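[Date Prev] [Date Next] [Thread Prev] [Thread Next] [Date Index] [Thread Index]

Subject: Re: [varkton-users] Interior daylight: noise vs. sample count, and the color of bounced light

> I have a small room lit only through a window. At 3000 samples per
> pixel the corners are still speckled, and the render takes most of
> the night. Doubling the count barely helps. The walls are a saturated
> paint color and I suspect the floor is tinting them, but I can't
> separate that from the noise. Is there a setting I missed, or is this
> what Varkton does with interiors? I am on the May build with the
> Enunex material pack, default tone curve.

Several separate things are mixed together in this question, so I'll take them in order.

Sample count first. The error in a path-traced pixel falls with the square root of the number of samples. Going from 3000 to twice that cuts the noise by a bit under 30 percent, and by eye that looks like nothing. To halve the speckle you need four times the samples. If the picture is not acceptable at 3000, more samples are the wrong tool and you should look at where the paths are going.

In a room lit through an opening, most camera paths bounce off a wall or the floor and never leave through the window. They return black. The few that do get out hit a bright sky and return a large value, and that spread is your noise. Three settings matter here:

1. Put a portal over each window opening. A portal is a rectangle that emits nothing; it tells the sampler which directions lead outside. It has to sit in the opening or just beyond it, facing in. If it is set back into the room it will miss light at steep angles and you get a dark band near the sill.

2. Turn off refraction on flat glazing. Enunex "Glass, clear" is a full dielectric with thickness. The direct light sampler can't connect through it, so everything that comes in is treated as a caustic. Use "Glass, architectural" from the same pack, or delete the panes and compare. On my test room this one change did more than the other two together.

3. Check the clamp on indirect light. The default is off. A value of 2 removes nearly all isolated bright pixels. It also removes energy, so don't use it if you are measuring illuminance from the result.
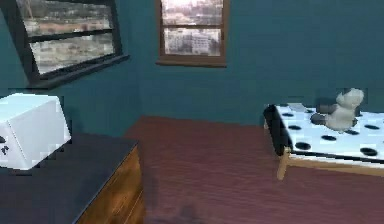
On the color question, you can separate bounce from noise without guessing. Render the direct and indirect passes to separate files, both linear, no tone curve. Average a patch of wall in the indirect pass over a large enough area that the speckle cancels out. If the floor is tinting the wall, the ratio of red to green in that patch will drop steadily with height above the floor. Noise will not give you a trend.

Do this with the tone curve disabled. The default curve desaturates highlights and shifts strong blues and greens slightly, and people often blame that shift on the floor. I have done so myself.

Also check the paint values. The Bangash color chart that many people on this list use lists display-referred numbers. If you type those into a field that expects linear reflectance, the walls come out too reflective, the room takes many more bounces to settle, and every surface picks up too much of its neighbors' color. Real matte paint is rarely above 80 percent in any channel, and saturated colors are well below that in at least one.

For reference, I ran the Brumport test room on the May build with fixed seed and the default bounce limit. With dielectric glass and no portal the render took 2494 seconds. With architectural glass, a portal in the opening and the same noise threshold it took 1017. Both runs were on the same machine with nothing else loaded. The mean values of the two linear outputs agree closely once you allow for the loss through the dielectric panes, so I don't think the faster setup is hiding a bias. I left clamping off in both.

One caution on the adaptive sampler. It stops on a per-tile estimate, and with very few paths reaching the window a tile can look converged when it simply hasn't seen any light yet. Raise the minimum sample count before you trust it in corners.

If it is still speckled after the glass and portal changes, post the scene statistics block from the log (the part after "light tree built"). The scene file itself isn't needed, and the list strips large attachments anyway.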